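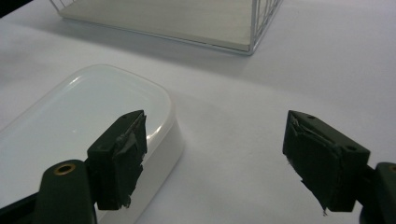

White tray, white table, and a wire basket waiting its turn.

THE GREAT WHITE CONTAINER RECKONING

Every August the supply room gets sorted, and every August we discover that we own more things for putting things in than we own things. This year the survey was handed to Dima Azar, who made the mistake of saying in a meeting that the shelves "could use a look."

The look took most of an afternoon. Dima's final tally was 70 trays, tubs, bins and baskets, of which 36 had nothing in them. Four contained other, smaller containers. One held the lids to a set we gave away when the office was still on Rolamport Street, and those lids have now been let go, with thanks for their service.

The trouble with organizers is that they are bought in a mood. Somebody comes back from a long weekend full of resolve, orders a dozen shallow trays from Skandico, and for eight days every paper clip in the building has an address. Then the trays fill up with batteries of unknown health and a key that fits nothing, and the next person full of resolve orders something deeper.

They are also, nearly all of them, white. White looks terrific in the catalog. On a white table it means you set a tray down, turn to get the labels, and then spend a while patting the furniture. Dima has proposed colored tape on the rims. I have proposed a darker table. Neither of us has a budget.

Still, laying everything out on a bare surface did settle a few arguments. Shallow trays are for things you need to see: pens, clips, the good scissors. Wire baskets are for things with some bulk to them, such as cables in their bags and the extension cords. Small items go straight through the gaps and end up on the floor, as the thumbtack incident established. Plastic containers with real sides are for anything that rolls. 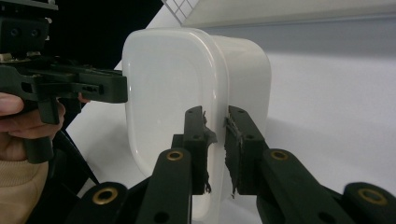 We also tried standing the taller ones on edge, like books, and this saved so much shelf that two of us got a little giddy and started on the mug cupboard. The mug cupboard will be covered in a later issue, once feelings have cooled.

What's left has been put into three groups. Keepers are back on the shelves, labeled on the front in Dima's handwriting -- please don't relabel them in yours. Spares are stacked by size under the window, nested where they'll nest. The rest are on the cart by the copier and free to anyone who wants them, though you have to take them out of the building. Moving them to your own office does not count, and we will know.

The Pongsiri cabinet has not been sorted. It is locked, and the key may be the one from the tray.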